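4.2 Bundled subscriptions and the timing of cancellation

The second part of the analysis concerns households that hold more than one video subscription through a single billing relationship. Section 4.1 treated each subscription as a separate contract. For customers of Plustex this is a poor fit, as the operator sells its own catalogue together with add-on channels from other suppliers and collects one payment for all of them. A household that drops an add-on channel remains a Plustex customer, and the loss does not appear in the operator's published churn figure.

We follow Slaoui in separating partial from full cancellation. A partial cancellation is recorded when at least one add-on is removed and the base plan stays active at the next billing date. A full cancellation is recorded when the base plan ends, whatever happens to the add-ons. Households that change to a cheaper base plan and keep all their add-ons are placed in neither group. They are kept in the sample and flagged.

The panel covers 2,000 households in Plasavville and the surrounding district. Of these, 600 held at least one add-on at the start of the observation period and form the sample used here. Billing records were supplied with the household identifier replaced by a random key, and were matched to the viewing logs on that key alone. Viewing logs count a title as watched once playback has passed the four-minute mark. Trailers, and titles started by the autoplay function and stopped before that point, are left out.

A Cox model with time-varying covariates was fitted separately for the two outcomes. The covariates are the number of add-ons held, hours viewed on each add-on in the previous billing cycle, the share of those hours taken up by a single series, and a dummy for the promotional rate. Standard errors are clustered by postal area. The proportional hazards assumption was checked with scaled Schoenfeld residuals and was rejected for the promotional dummy, which is therefore interacted with time since sign-up.

Three results stand out. The hazard of partial cancellation rises steeply when the promotional rate ends, and falls back within two billing cycles. No such rise is found for full cancellation. Households whose viewing of an add-on is concentrated in one series are more likely to drop that add-on after the last episode has been watched, and the effect is stronger for weekly releases than for series released in one go. Finally, the number of add-ons held is associated with a lower hazard of full cancellation, though the estimate loses most of its size once total hours viewed are included.

The last result should be read with care. Heavy viewers buy more channels and also stay longer, and the billing data give no means of telling these two things apart. Slaoui uses a price change on one add-on as an instrument. No comparable change took place on Plustex during our period – the only revision, in December, applied to every add-on at once. We report the association and make no causal claim.

Dukance, the sports add-on, behaves differently from the others and was modelled separately. Its cancellations follow the fixture calendar and many of the same households return at the start of the next season. Treating a return as a new subscription would overstate both churn and acquisition, so spells separated by less than one season are joined. With this correction the hazard for Dukance is close to that of the general entertainment channels. Without it, the channel appears to be the weakest in the bundle. The choice of rule matters more here than the choice of model, and we suggest that operators publishing add-on figures state which rule they use.

Two robustness checks were carried out. In the first, the viewing threshold was lowered so that any playback counted. The coefficients on hours viewed became smaller, as expected, and no sign changed. In the second, households with a shared login were removed. These were identified from simultaneous playback in different postal areas, a method that will miss sharing between neighbours. The estimates for partial cancellation were unaffected; those for full cancellation became less precise. Full tables for both checks are given in Appendix B.

The length of the panel limits what can be said about households that leave and come back after a long gap. Abdel Rahman reports that such returns are common where no minimum term applies – a condition that Plustex meets for add-ons but did not meet for base plans when the data were collected. Section 5 takes up the consequences for measures of customer lifetime value.

Figure 2. Stacked boxes and a tray of soft toys and balls on a green covered table.
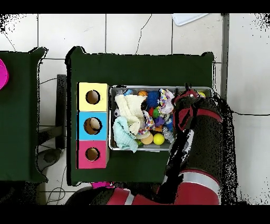
Page last modified: December, 16:40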